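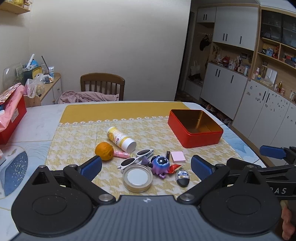
Takow two-hand gripper kit: a review after one club term

Posted August 26, 2024
Reviewed by Moataz Chraibi, Jammont Robotics Club

Our club bought the Takow kit for the small-objects event at the Mullham student meet. The event asks a team to teach a two-arm robot a tidying job, and the teaching is done by a person holding a gripper in each hand and doing the job over and over. The kit is the hand-held part. You supply the cameras, the computer and the patience.

I ran the student side of this project with Kuldeep Sisodia, who did most of the software. What follows is what I would have wanted to read before we ordered.

What comes in the box

Two grippers, a bag of spare screws, two hex keys, a calibration card and a printed guide. The grippers arrive with the bodies built and the fingers off. You attach the linkage arms at the hubs, put on the round covers with four screws each, and then push the blue pads onto the fingertips.

The guide says to allow one evening. The first gripper took us most of one, and the second went faster. Step 8 shows the left linkage from behind without saying so, and two of our members built it backwards before Kuldeep noticed that the fingers crossed when closed. If you are doing this with younger students, do that step yourself and let them copy it.

The screws are decent. None have stripped so far, and we have had the covers off many times.

In use

The grip itself is the best part of the kit. You can open the fingers wide enough for a drink bottle lying on its side, and close them finely enough for a lip balm tube. The rubber pads hold well on fruit and on plastic. An orange was one of the easiest things we tried, and the beginners all started with it.

Flat things are hard. The lid of a tin, a nail clipper or a pad of sticky notes lying on a table gives the fingers almost no edge to work with. We got best results by holding the object still with one gripper and tipping it up with the other, which takes practice. Sunglasses are in between: fine if you take them at the bridge, bad if you take them by one arm.

Some of our members found the trigger stiff at first. It loosens a little. I have small hands and still can't do more than 20 minutes without a break, so we swapped people often. The club has 23 members and everyone who wanted a turn got one, and as a result our recordings come from a lot of different hands. Kuldeep thought this was good for training. I thought it made the recordings messy. We never settled it.

Working with two at once

A single gripper is easy to learn. Two are much harder, mostly because they bump into each other. The bodies are wide, and when both hands are working over something like an open tin the hubs get close. Our rule was that the hand doing the placing has the space, and the other one waits off to the side. It should be in the guide, and it isn't.

You also need more table than you expect. A school desk was too small. A dining table works well, and we did a lot of our practice at members' homes for that reason. It was good for the project in another way, too. The lab at school has gray benches and nothing else on them, and a robot taught only there did poorly as soon as there was a pattern under the objects. Practicing on marbled tops and checkered table runners, with ordinary household stuff, gave us recordings that were closer to the meet, where the judges choose the table.

A note on choosing objects: the event rules say "household items under the size of a shoe," and teams tend to bring wooden blocks. Bring real clutter. Snack packets, toys, a lighter, a shiny tin. Shiny surfaces gave our tracking the most trouble, and I would sooner learn that at home than at Mullham.

Software

The Takow recorder program is basic. It starts, it stops, it saves. There is no way to mark a bad take while you are recording, so you write the take number on paper and delete it later. Kuldeep wrote a short script to do this from a list, and I think every club using the kit must have written the same one.

Calibration has to be redone whenever the pads come off. The guide mentions this in one line on the last page. We missed it and threw away an afternoon of takes.

In the end we kept 101 takes for the tidying task. We used the Ait Brahim training package that the meet recommends, and the files loaded without conversion.

Wear and parts

The pads are the weak point. Ours started to peel at the corners after five weeks. A replacement set is $27, and shipping was slow. Order one with the kit. We tried gluing a pad back on and it held, but it sat slightly crooked and we had to calibrate again anyway.

Everything else has lasted. One gripper was dropped on a tile floor and came away with a scratch on the body. The fingers still met evenly when we checked.

Good
Strong, precise grip
Covers come off easily for repairs
Files work with the meet's software
Survives being dropped, at least once

Not so good
Stiff trigger
Step 8 of the guide
No way to flag a bad take
Pads wear out early and cost too much

Should your club get it?

If you are entering a two-hand event, yes. We looked at making our own grippers, and the parts would have been cheaper, but we would have spent the term on hinges and had no time left to record anything. For a class that only wants to try the idea, one gripper is enough to start with — Takow sells them singly — and you can add the second later.

We are using the same pair again for the December meet, with new pads on. Kuldeep wants to try folding cloth next. I have asked him to finish the sunglasses first.

Rating: 4 out of 5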